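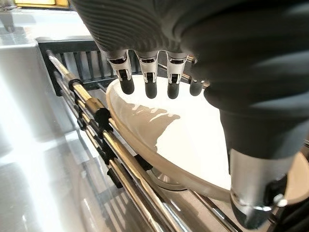

Norklow fragt in den Kommentaren, ob man den Greifer nach einem Fehler einfach wieder einschalten darf, bei ihm habe das bisher immer geklappt. Bis es dann mal nicht klappt, Norklow. Bei uns hat der Küchenarm von Trakton im September mitten im Abräumen die Kraftregelung verloren und einen Teller gegen das Gestell gedrückt, bis der Teller nachgab. Die Steuerung meldete dazu Fehler 1.510, laut Handbuch »Zustand prüfen«. Vielen Dank auch.

Seitdem halten wir uns an folgende Reihenfolge.

1. Not-Halt drücken, dann erst fluchen
Der rote Knopf gehört in Reichweite der Spüle und nicht hinter den Brotkasten. Nach dem Drücken bleibt die Hand stehen, wo sie ist, auch mit Geschirr zwischen den Fingern. Bitte nicht am Teller ziehen.

2. Finger einzeln lösen
Im Menü »Wartung« den Haltestrom auf null setzen und vorher eine Hand unter das Geschirr legen. Zuerst den Daumen abspreizen, danach die übrigen Finger. Wer mit dem Kochlöffel hebelt, bestellt bald neue Gelenke.

3. Fingerkuppen säubern
Spülmittelreste sind der häufigste Grund für Rutscher, und auf jeden Rutscher antwortet die Regelung mit mehr Kraft. Lauwarmes Wasser, weiches Tuch, trocken nachreiben. Kein Scheuermittel, auch nicht das gute. Schwierig wird es bei allem, was rund und glatt ist und gleich neben dem Geschirrgestell liegt: Dort erst probefahren, wenn die Kuppen wirklich trocken sind.
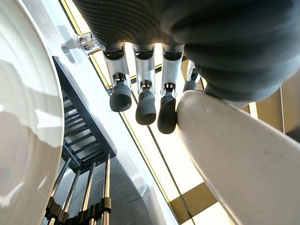

4. Kraftgrenze neu setzen
Ab Werk steht der Wert auf 2.000, was vermutlich für Gusseisen gedacht war. Wir fahren mit 37 Prozent davon und haben seither keine Scherben mehr. Nach jedem Update nachsehen, der Wert springt gern zurück.

5. Probelauf mit Plastik
Campingteller ins Gestell, langsamste Stufe, Finger am Not-Halt. Läuft das dreimal sauber durch, darf das Porzellan wieder mitspielen. Das von der Schwiegermutter spülen wir weiterhin selbst.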